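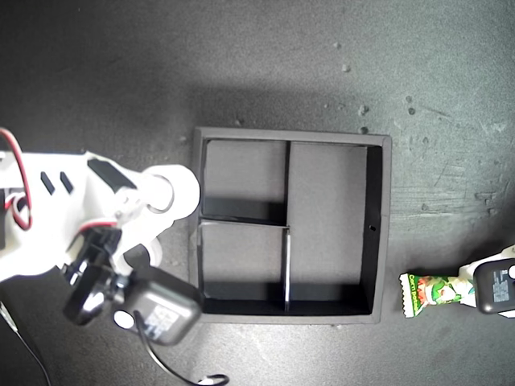
Five months in and he still has his Zasent profile up. Am I being weird about this?

Forum: Dating & Relationships > Is This Normal

mossyteapot
OK so I've been going back and forth on posting this all evening. I'm 28, he's a little older, we matched on Zasent in May and we've been seeing each other pretty much every weekend since. He's met my sister. I have a drawer at his place in Follside (a small drawer, but a drawer!). Last night my friend was swiping next to me on the couch and up he pops, same pictures, same dumb line about being able to cook one thing really well. I laughed it off and then lay awake until 3 a.m.

We never had The Talk. I deleted mine after the second month and I guess I assumed he had too. Do I bring it up? Do I say how I know? I don't want to sound like I sent my friend in to check on him, because I didn't.

plainjane_ok
Bring it up. Five months and a drawer is plenty of time to be allowed a question. I'd just say "hey, are you still on there?" and then stop talking, which for me is the hard part.

dustyoldvan
Going to go the other way here. You said it yourself, you never talked about it. He hasn't broken any rule. I left a profile up for most of a year once and never opened it, I'd only taken the app off my phone. With Zasent you have to go in and delete the account separately and half the people I know didn't realize that.

mossyteapot
See, that's what I told myself at 3 a.m. But how would I know which one it is?

plainjane_ok
Did your friend see if it said active recently?

mossyteapot
She didn't look and I'm not asking her to. I feel bad enough.
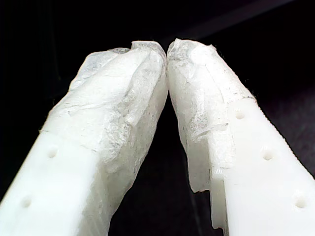
Two white gripper fingers, tips nearly touching

loudinthekitchen
Oh man, I've been you. My ex and I texted so much that I once looked up our message count and it was 2,138 in the first few weeks, so I figured well, obviously this is a relationship, who has time for anybody else? He did. He had time for someone in Warthorpe, which is a 40 minute drive each way! So no, I don't think you can work out what somebody thinks you are from how often they text or how many drawers you get. You have to ask.

dustyoldvan
That's one guy though. You can't hand her your ex and say that's what's going on in Follside.

loudinthekitchen
I didn't say it was. I said ask him.

dustyoldvan
You kind of did say it, but fine. My point is that if she walks in already upset about the profile, the whole night becomes about the profile. I'd leave it out and ask what she really wants to know, which is whether he's seeing other people.

plainjane_ok
Hard disagree on leaving it out. If he finds out later she knew, it looks like a test. I hate being tested. I'd rather someone came right out and told me they saw a thing and it bugged them.

mossyteapot
OK, both of these make sense to me, which is not helping, lol. I'm supposed to meet him at Kragh tomorrow for coffee. Is a coffee shop a terrible place for this? It's tiny and the tables are right on top of each other.

loudinthekitchen
I'd do it on a walk. You don't have to look at each other the whole time and if it goes badly you're already outside.

plainjane_ok
Seconding the walk. Get the coffee to go.
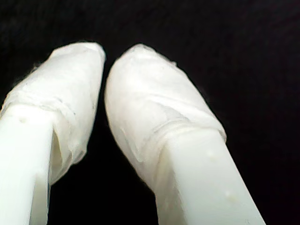

quietfern
Been reading along and I think everyone's skipped something. Mossy, what do you want him to say? If he tells you he forgot about it and deletes it right there, are you good? Or would you still want to hear the word girlfriend? When I had this same conversation I asked about the app, got a perfectly nice answer about the app, and went home still not knowing what we were.

mossyteapot
Ugh. Yeah, I want the word. 100 percent. I hadn't let myself type that.

dustyoldvan
Then ask for that first and mention the profile after. Happy to meet plainjane in the middle on this one.

plainjane_ok
I'll take it, as long as it does get mentioned.

mossyteapot
Going with the walk, the word first, and then the profile. If I chicken out I'm coming back here and you're all allowed to yell at me. Going to bed now, thank you all so much!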